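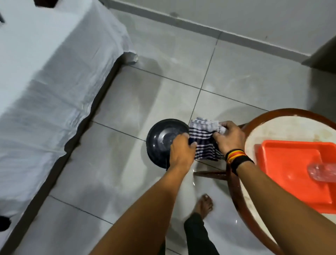 Spring cleaning notes: the things that live on the floor

Hello again, and thank you to everyone who wrote in after the last letter about cupboards (I am still working my way through your replies, Ximena Barajas, yours was a treat!). This time I want to put in a good word for the things we only ever look at from above, the pots and tubs and bins that stand about on the tiles and get missed week after week while the shelves have all the attention.
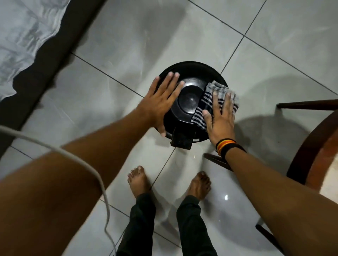 My own rule is to do lids before floors, and I have kept to it ever since we moved to Ulley, where every speck shows by teatime. Shiny black is the worst for it, as you will know if you own anything in that colour, and I find a folded striped cloth held in one hand, with the other spread flat across the lid to keep it steady, does the job very nicely. Go round the rim too, and down over the side a little way, then turn the cloth to a fresh fold before you start on the next thing. I allow 8 minutes for the whole bedroom, though I usually stop for tea halfway.

Dulce Villaseñor has promised us her thoughts on washing cleaning cloths for the July letter, so do send her your questions before then.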